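会社案内
Plollmontについて

ホーム > 会社案内 > 私たちについて

Plollmont(プロルモント)は、石とタイルの床の調査と手入れをする会社です。ジンドブリッジ(Jindbridge)に事務所を置いて16年になります。仕事の範囲は、店舗、集合住宅の共用部、診療所、学校の玄関まわり、それから個人のお宅の床です。

会社案内というページには、たいてい「お客様の笑顔のために」と書いてあります。うちも最初のホームページには書いていました。制作会社の用意した文章をそのまま載せたもので、後から読み返すと、同じ通りの歯科医院とほとんど同じ文面でした。笑顔と床の関係もよくわからないので消しました。以下は、見積もりの前によく聞かれることと、聞かれないけれど先に言っておきたいことを並べたものです。長いので、必要なところだけ読んでください。

床の「永久」について

この業界には「永久」「半永久」「ノーメンテナンス」という言葉がよく出てきます。私たちは、これらの言葉を見積書にも報告書にも使いません。床は人が歩くところです。靴底に砂がついていれば石は傷つきますし、台車が毎日通る場所はどんな被膜も薄くなります。

開業以来、洗剤、被膜剤、研磨材、吸水防止剤などを175種類試しました。試験用の石板に塗り、半分を覆い、残り半分を踏んだり濡らしたりして比べるという地味なやり方です。そのうち現在も使っているものは、片手で持てる箱に収まります。残りが全部粗悪品だったと言うつもりはありません。説明書どおりの条件なら良い結果が出たのかもしれませんが、説明書どおりの条件の玄関というものに、まだ出会っていません。

「テレビで紹介された洗剤を使ってほしい」というご要望もいただきます。お持ちいただければ、目立たない隅で試します。良ければ使いますし、白く曇ればその場でお見せします。曇ったことは何度もあります。

Luikという手順

当社の調査手順をLuik(ルイク)と呼んでいます。名前に深い意味はありません。社内の書類棚の仕切りにそう書いてあったのが残っただけです。特許も取っていませんし、独自技術でもありません。やることは次のとおりです。

まず、床を乾拭きします。次に、入口側と奥側の二方向から低い角度で光を当てて見ます。それから目地をたどります。割れ、欠け、浮き、以前の補修跡を平面図に書き込みます。水を垂らして、吸うか吸わないかを見ます。酸に弱い石かどうかは、お客様の許可をいただいたうえで、家具の下になる場所などで確かめます。最後に、家具や什器の縁がどこで床に触れているかを記録します。

道具は懐中電灯、布、スポイト、方眼紙が中心です。もう少し立派な機材を見せたほうが信用されるのではないかと社内で話し合ったことがありますが、方眼紙で困ったことがないので、そのままになっています。

ご相談は今日までに3,567件いただき、うち3,343件で現地の床を見ました。残りは電話かメールで済んでいます。中には「何もしなくてよい」とお伝えして終わった件もあり、売上としては残念ですが、何もしなくてよい床に何かをすると、次の年から本当に手入れが要るようになります。

艶は証拠にならない

お客様が床を気にし始めるきっかけは、だいたい艶です。「前より光らない」「隣の店のほうが光っている」というお話をよく伺います。お気持ちはわかるのですが、艶は床の健康診断としてはあまりあてになりません。よく光っている床の下地が浮いていることもあれば、すっかり曇った床が、中性洗剤で洗うだけで元に戻ることもあります。

とくに灰色と白の模様が入った石目の床は判断が難しく、傷なのか、模様なのか、前の業者の塗り残しなのか、立って見ただけでは私たちにもわかりません。しゃがんで、角度を変えて、指で触ります。それでもわからないときは、報告書に「不明」と書きます。「不明」と書いた報告書を嫌がる方もいらっしゃいますが、わからないものに病名をつけて薬を売るよりはましだと考えています。
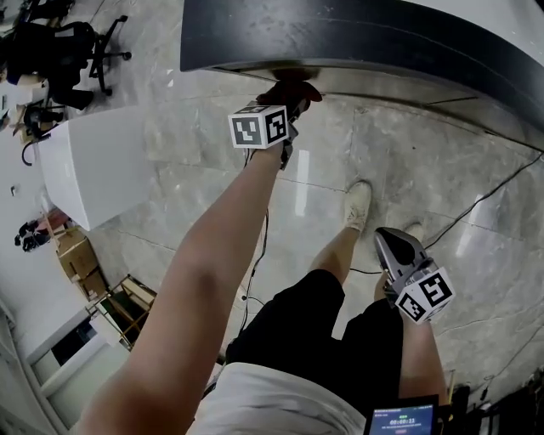 床・タイル部門

灰色と白の大理石タイルに天井の照明が映ると、淡い筋になって伸びます。目地は細かい格子にうっすら見える程度で、初めて見る方はたいてい「きれいですね」とおっしゃいます。私たちはそこで少し疑います。照明の筋が出ているところは、そのせいで表面の細かい傷が読みにくいからです。調査では、できれば天井の照明をいったん消していただきます。営業中で消せないときは、日を改めるか、その範囲を「未確認」として残します。

黒く艶のある縁のように、床の上に張り出した曲面があると、足元に薄い影が落ちます。影と汚れは上から見下ろすと区別がつきにくく、影を一所懸命こすっていた新人が過去に一人いました(現在は調査の担当です)。動かせるものは動かし、動かせないものは布を当てて周囲を見る、というのが当社の決まりです。

床を横切るケーブルも確認の対象になります。ケーブルそのものが石を傷めることは多くありませんが、長く置いたままにすると、その脇に砂埃がたまることがあります。ケーブルの本数を減らしてくださいとは申しません。掃除のときに一度持ち上げてください、とだけお願いしています。

靴については、白いスニーカーでも革靴でも、床のほうはあまり気にしません。気にするのは靴底です。溝に小石が挟まっていれば、どんなに上等な靴でもやすりと同じです。「土足禁止にすれば全部解決しますか」と聞かれることがありますが、靴下の繊維と皮脂で曇る床もあるので、全部は解決しません。

Dinness事業部(家庭向け)

個人のお宅のご相談は、Dinness(ディネス)という名前の窓口で受けています。事業部と書きましたが、机が一つと電話が一本です。組織図に載せると大きく見えるので、載せていません。

ご家庭の場合、業者に頼む前にできることがかなりあります。試してからお電話いただいても遅くありません。

玄関マットは外と内に一枚ずつ敷き、外側のマットは裏の砂まで落としてください。水拭きの水はこまめに替えてください。一部屋を一杯のバケツで拭くと、後半は汚れを広げているだけになります。大理石にはお酢もクエン酸も使わないでください。「自然素材だから安心」という記事を読んで使われた方の床を、何度も見てきました。レモンも自然素材ですが、大理石は溶けます。重曹も粒が残れば研磨になります。メラミンのスポンジも同じで、白くなった汚れが取れたように見えて、艶ごと取れている場合があります。

ワックスは、今の床に何が塗ってあるかわからないうちは塗り足さないことをお勧めします。何が塗ってあるかは、たいてい誰にもわかりません。前の持ち主に聞けるなら聞いてください。

料金についての考え方

床の値段表は、平米単価で書いてあることがほとんどです。当社も目安としては平米単価をお伝えしますが、あまり信用しないでください。同じ広さでも、何もない広間と、什器の脚が並んだ売り場では手間が違います。単価が安く、家具の移動費と養生費が別立てになっている見積書は、最後の行まで読むことをお勧めします。当社の見積書も同じように読んでください。

現地調査は有料です。無料にしている会社を悪く言うつもりはありませんが、無料の調査にかかった費用はどこかで回収されるはずで、その「どこか」がお客様に見えないのが気になっています。調査のあと他社に施工を頼まれても構いません。平面図と記録はお渡ししますので、そのまま見せてください。

値引きの期間限定キャンペーンは行っていません。「本日中のご契約なら」と言いたくなる月もありますが、石は明日もそこにあります。

お引き受けしないもの

水漏れが止まっていない床はお引き受けできません。先に配管の業者をお呼びください。文化財の床も、専門の方にお願いしてください。それから「退去の立ち会いまでに見た目だけなんとか」というご依頼も、お断りすることがあります。見た目だけなんとかした床は、次に住む方が困ります。

滑り止めの施工は条件つきです。濡れた床で絶対に滑らなくなる、という保証はいたしません。保証している会社があれば、何の試験で、どの靴底で、どのくらい濡らしたときの話なのかを聞いてみてください。当社にも同じことを聞いていただければ、試験の記録をお出しします。記録のない組み合わせについては、ないとお答えします。

働いている人について

採用ページには写真映えのする言葉を並べるものらしいのですが、当社の仕事の大半は、しゃがむ、拭く、書く、運ぶ、の繰り返しです。膝当ては会社で支給します。夏の調査は軽装で構いません。作業靴は現場ごとに靴底を洗ってから入ります。ここだけは厳しく言います。床を見に来た人間が砂を持ち込んでは話になりません。

「アットホームな職場です」とは書きません。各自の家庭の様子が違うので、何の説明にもならないと思います。研修は四月に始まり、最初のうちは石板の前で過ごします。飽きる人は飽きます。石の模様を見分けるのが面白くなってくる人は、その後も長く続くようです。例外もあります。

お客様の声を載せていない理由

以前は載せていました。良い感想だけを選んで並べると、どの会社のページも満点になります。悪い感想も同じ数だけ載せようとしたところ、掲載の許可がいただけませんでした。そこで全部やめて、現在は過去の調査報告書の見本を、場所を伏せて事務所でお見せしています。「不明」の欄が空いていないことも確認していただけます。

ご連絡の前に

床の材質がわからなくても問題ありません。広さ、築年数、普段使っている洗剤の名前、いつ頃から気になり始めたかをお知らせください。写真を送ってくださる方も多いのですが、写真だけで施工方法を決めることはしていません。画面では、曇りも反射も似たような白さに見えます。

お返事には数日いただくことがあります。調査に出ている間は事務所が留守になるためで、留守番電話に用件を残していただければ折り返します。営業のお電話(とくに半永久コーティングのご案内)には折り返しません。サンプルを送っていただければ、石板で試して結果だけお返しします。

会社概要

名称 Plollmont
所在地 ジンドブリッジ
業務内容 石材・タイル床の調査、洗浄、部分補修、手入れ方法の相談
家庭向け窓口 Dinness
調査手順 Luik(書面を希望される方にお渡しします)
このページの更新日 2022年3月25日

件数は更新日時点のものです。材料の試験結果は石の種類によって変わりますので、他の床にそのまま当てはめないでください。

料金の目安 | 調査の流れ | 採用 | お問い合わせ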